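4.2 Rules for Scene Setup and Reporting

The rules in this section were written after the first round of trials, when two of the authors scored the same set of simulated episodes and came back with different success rates. The gap came almost entirely from episodes in which the target object was lifted correctly but something next to it was touched or tipped over. One scorer had counted these as successes and the other had not. Neither was wrong under the text we had at the time, which only said that the object "must be picked up and held."

We therefore split the protocol into three parts: what must be fixed before an episode starts, what counts as a violation while it runs, and what must be reported afterward. The wording was drafted by Myklebust and Toledo and then tested on Catach, our simulation suite for household pick-and-place tasks. All trials used a single arm with a two-finger gripper.

Before the episode. The support surface, the object poses and the starting pose of the arm are drawn from a seed, and the seed is stored with the result. Objects may be placed close together, since homes are like that, but no two objects may overlap at the first time step. If the physics engine reports a contact force between two objects before the arm has moved, the scene is thrown out and drawn again. Of the 790 scenes generated for this study, 67 were thrown out by this check. We kept the remaining scenes without any further selection by hand. An earlier version of the protocol let the operator remove scenes that "looked unfair," and we dropped that clause because no two operators agreed on what it meant.

During the episode. A violation is recorded when any non-target object moves more than 2 cm from its starting position, tilts more than 15 degrees, or leaves the support surface. The same limits apply whether the contact comes from the fingers, the wrist, the forearm or the target object itself. Kristiansen argued for a looser limit on contact by the carried object, on the grounds that most grasp planners do not model its full shape. We decided against this. A user who finds a vase on the floor has the same problem in either case.

Grasps on the rim of a container need their own rule. With one finger inside the opening and one outside, the wall can be held firmly while the rest of the object is free to swing. For these grasps the clearance check must cover the whole body of the container and any handle, for the full length of the lift. Checking the fingertips alone is not enough. The situation in Figure 3 falls under this rule: the left wall of the mug lies between the two fingers, and a candle in its holder stands directly in front of the mug. 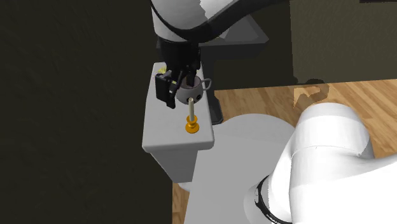
Should a run be scored as a success if the target is lifted but a neighboring object is knocked over? It is scored as a task completion with a violation, and it is left out of the main success rate. The two numbers are always given side by side, so a reader can work out the looser rate if it is needed.

Figure 3. Rim grasp on a mug with a candle and candle holder close by, rendered in simulation. The fingers are on either side of the left wall of the mug.

A second question was how to treat objects that the gripper hides from view. Our rule is that an object remains part of the scene even when it cannot be seen, and a policy gets no allowance for having lost sight of it. Scoring uses the simulator state and never the rendered view. This matters most for small items near the target – they are easily covered by the gripper, and they are also light enough to be pushed without much resistance at the wrist.

After the episode. Each result is reported with the seed, the version of the simulator, the grasp type, the task outcome and the full list of violations. Episodes that end early because of a software fault are reported as faults. They may be run again once, with the same seed, and both outcomes are kept in the log. We ask that authors publish the log along with the summary table.

To see whether the rules could be applied the same way by different people, Midtbø and Åberg each scored 200 episodes without seeing the other's results. They worked from replays with the state data switched on, using the written rules and no other guidance. The few cases on which they differed all concerned the moment at which an episode should be considered over. In one, the mug was set down cleanly and the arm touched another object on its way back to the home pose. The protocol now states that an episode ends when the arm has returned home and stayed still for two seconds. Contact on the return path is scored like any other.

The rules do have a cost. A planner that keeps clear of every neighbor will sometimes refuse a grasp that would have worked, and under our protocol a refusal counts as a failure to complete the task. We report refusals in a separate column so that a cautious planner can be told apart from a clumsy one. Whether a refusal should count less than a violation depends on the setting, and we leave the weighting to the user of the protocol. In a kitchen with glassware it may be right to weigh violations heavily. In a warehouse bin of soft goods it may not matter much.

We have not yet applied the limits on real hardware. The 2 cm threshold in particular assumes exact knowledge of object positions, and a physical setup would need a tracking error well below that figure before the rule could be used as written. Section 6 describes the calibration steps we plan to follow for the Bora test cell.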